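3.2 住户对室内木质表面的评价

本节讨论浅色松木在出租住宅中的使用情况。调查在 Orkow 和 Renham 两个街区进行，发放问卷 1655 份，另由 Guilan Cheng 对 33 户住户作了入户访谈，每户访谈时间为 90 分钟。问卷采用 5 级量表，询问住户对地面、桌面和柜门三类表面的满意程度，以及搬入后是否自行更换或覆盖过这些表面。访谈集中在七月完成，当时多数住户已在现住处度过至少一个冬季。

两个街区的差别主要来自房龄。Orkow 的住宅多为旧楼改造，原有地板得以保留；Renham 的住宅由 Fedoruk 公司统一装修，木料规格一致，住户能够选择的余地较小。
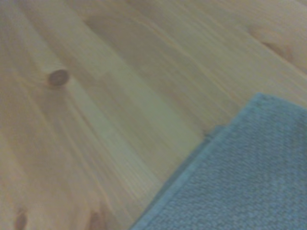
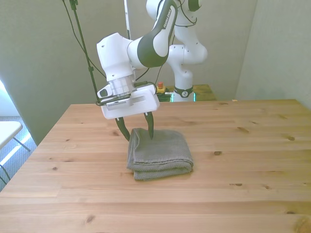 图 4 浅色木质表面

满意度与住户对木材“缺陷”的理解有密切关系。受访者中，把节疤看作瑕疵的人多数给出较低的分数，并倾向于用地毯或桌布遮盖；把节疤看作天然特征的人则很少遮盖。访谈时我们请住户指出自己最先注意到的部位，得到的回答集中在节疤和板缝两处。图 4 第一幅中左侧的圆形节疤即属于这类部位，其周围木纹呈弯曲的波状，而板缝与纹理方向一致，相对不显眼。一位 Renham 的住户说，她入住第一周就在类似的节疤上放了一盆花，后来一直没有移开。这种做法在问卷中难以反映，因为多数人并不把摆放物品视为遮盖，本文统计时也未将其计入。

色调的影响小于预期。同一房间内各块木板深浅不一，住户一般能够接受，只有在局部更换过木板的房间里，新旧色差才成为抱怨的内容。Orkow 有几户曾使用 Vokidico 牌木蜡油处理旧地板，住户对处理后的颜色评价不一，样本过小，这里不作比较。

3.3 维护责任的划分

租约中关于木质表面的条款通常只写明“正常使用磨损除外”，对划痕和褪色没有进一步规定。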